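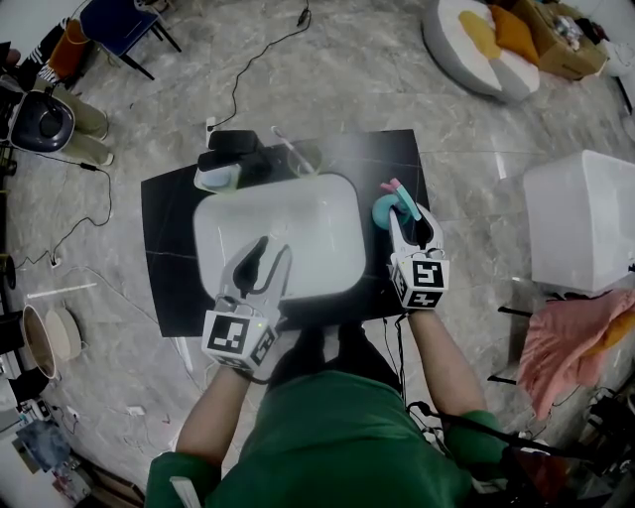

Stop Replacing Parts Before You Change the Strings

By Theerawat Chaimongkol

I fix guitars three days a week in the back half of a shop in Kurncombe. Most of the instruments that come across my bench have already had something bought for them. A new bridge, a new set of saddles, a graphite nut still in the packet, pickups that cost more than the guitar did. The owner wants me to fit the part. I usually ask when the strings were last changed, and the answer is usually a shrug.

My opinion, after a long time doing this, is that players spend far too much on hardware and far too little on strings and a basic setup. I think the shops, mine included, have helped that happen.

Take intonation. A customer named Rattana Srisuk brought in a semi-hollow last March with a list of complaints. The G string was sharp at the twelfth fret, chords up the neck sounded sour, and she had read that her bridge didn't have enough travel. She had ordered a replacement from Mornum with longer saddle screws. I put on a fresh set of tens before touching anything else, stretched them, and checked again. The G was close enough that a quarter turn on the screw finished it. The old string had a flat worn into it over nearly every fret she used. No bridge is going to correct for that.

She kept the Mornum bridge in a drawer, as far as I know. It's a decent bridge.

Strings wear unevenly. The wound ones pick up dirt and skin between the windings, and the plain ones get dented from below where they meet the frets. Once the mass along the length isn't even, the string doesn't vibrate the way the fret positions assume it will. You can move the saddle until the twelfth fret reads right on a tuner, and then the fifth and the seventh will be off. People chase this for weeks. 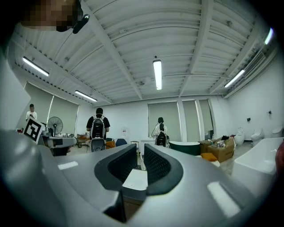 What a setup covers

When I say setup I mean relief, nut slots, action, intonation and pickup height, in that order. The order matters. If you set the intonation and then adjust the neck, you get to do the intonation again.

The nut is the part most often skipped. A factory nut is cut high because a high slot never buzzes and so never comes back under warranty. It also pulls every first-position chord sharp, and then the player decides the tuners are bad. I have refused to sell tuners to people for this reason. Jeptoo Kioko, who owns the shop, has asked me to be a little less firm about it.

If you have never filed a nut, practice on a cheap one. Go slowly, keep the back of the slot angled down toward the tuner, and stop before you think you should. A slot cut too low means a new nut, or a filled one, and filling is a repair I don't like doing on a guitar I want to keep.

The case for upgrades

There is one, and I don't want to be unfair to it. Some parts are bad from the start. I have seen tuners with enough slack in the gears that the post moves before the button does anything, and a soft zinc saddle can wear sharp enough to break strings. Replace those. A worn-out switch is a worn-out switch.

I also understand that buying a part is fun. A box arrives, you open it, the guitar looks different afterward. A nut slot lowered by a hair looks like nothing. Nipon Sukprasert, who plays in a wedding band and goes through strings faster than anyone I know, told me he'd rather pay for something he can see. Fair enough. He does change his strings, though, so he can put whatever he likes on the rest of it.

Where I lose patience is the advice given to beginners. Ask online why a starter guitar won't stay in tune and the replies will name brands. Locking tuners, a roller bridge, a new nut from Omness. Somebody with a guitar worth 100 dollars gets talked into spending double that before anyone asks how many turns of string are on the post, or whether they ever stretched the set after putting it on.

What I'd do with the money

Buy 2 sets of strings in the gauge you already play and put one of them on this week. Pull each string gently away from the fretboard, retune, and repeat until it stops going flat. Put a little graphite from a soft pencil in the nut slots. Play the guitar for a few days and write down what still bothers you.

If something does, take it to a person who does setups and describe what you hear. Leave the diagnosis out of it. "The B string sounds sharp on an open D chord" tells me a great deal. "I think it needs a bone nut" tells me what you read last night.

Then, if the tech says the part is bad, buy the part. I'll fit it for you. My rate is the same either way, and I'm on the bench Tuesday through Thursday.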